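Consejos para la mesa de trabajo que aprendí en una jornada de puertas abiertas

En noviembre fui a la jornada de puertas abiertas de Pirkel, un taller que prepara máquinas para coger y ordenar objetos pequeños. Fui por curiosidad y volví con una libreta llena de notas para mi casa. Muchas cosas que allí explican para una pinza sirven igual para una mano que está cansada o que tiene prisa. Las pongo aquí en el orden en que las apunté.

Antes de empezar: la altura y el borde

La demostración comenzó a las diez de la mañana y duró 42 minutos. Lo primero que enseñaron fue una mesa sin preparar, como la que tenemos todos. El instructor pidió que mirásemos el borde. En su taller dejan libre una franja de 6 centímetros en todo el borde, y en esta franja no se apoya nada, tampoco un lápiz. Yo la marqué en mi escritorio con cinta de carrocero, y después de dos semanas quité la cinta porque ya tenía la costumbre.

Para la altura usan una regla sencilla: de pie, con el brazo caído y el codo doblado, la mesa debe quedar un poco más abajo del codo. Si trabajas sentado, es mejor subir la silla que levantar los hombros.

Agarrar una botella de plástico sin aplastarla

Esta parte fue la que más me gustó. Una botella fina de plástico se deforma cuando la aprietas por el centro, sobre todo si está abierta. Los consejos fueron estos:

Coge la botella por la parte baja, donde el plástico suele tener relieve y es más rígido.
Aprieta desde dos lados opuestos, con la misma fuerza en los dos.
Usa una superficie con estrías. En casa me sirve un guante de fregar, o una tira de goma pegada en la pinza de cocina.
Levanta recto y despacio, y gira solamente cuando la botella ya está lejos de las otras cosas.

En el puesto de la pinza se practicaba en un escritorio con todo lo que hay en un escritorio de verdad: una taza grande tumbada, cables, frascos en fila. Los dedos llevan unas almohadillas estriadas de color magenta, y se ve bien en qué altura sujetan la botella del tapón verde.

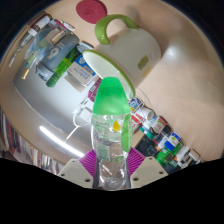
Ordenar los frascos en fila

Quien tiene vitaminas, jarabes y especias en la misma mesa conoce el problema: para llegar al frasco de atrás se caen tres de delante. En la charla de Kaczmarczyk, que hace bandejas y separadores, recomendaron una fila sola, nunca dos. Si la mesa es corta, la fila puede ir en diagonal y caben más. Entre frasco y frasco hay que dejar el espacio de un dedo.

Otras cosas que apunté de esta charla:

Las etiquetas miran siempre hacia la persona que trabaja.
Lo alto y delgado va en los extremos, lejos de la mano que se mueve más.
Los medicamentos no se mezclan con la comida, y si hay niños en casa se guardan bajo llave. Esto lo repitieron 3 veces.
Las cajas de cartón se ponen detrás de los frascos y hacen de pared.

Las tazas y los cables

Una taza vacía de pie se vuelca con el codo. Si la dejas acostada, el asa tiene que tocar la mesa o apoyarse en algo, porque si no rueda. Yo prefiero ponerla boca abajo sobre un posavasos, pero en la jornada había opiniones distintas.

Para los cables vendían unas pinzas adhesivas de la marca Kustex. Compré un paquete y funcionan bien en madera barnizada; en mi mesa vieja, que tiene el barniz gastado, se despegaron. Antes de pegarlas conviene limpiar con alcohol y esperar a que seque. El cable debe pasar por detrás de la pantalla y nunca por delante de la zona donde coges cosas — esto vale también para el cargador del teléfono.

Si quieres ir

La jornada se hace en el edificio Pridgate, segunda planta. La entrada es gratuita y admiten grupos de unas 40 personas, así que conviene llegar temprano. Llevad zapatos cómodos, porque no hay sillas en la sala de demostración. Se puede preguntar durante toda la visita, y al final dejan probar la pinza a quien quiera. Yo esperé un buen rato en la cola y me tocó un bote de especias.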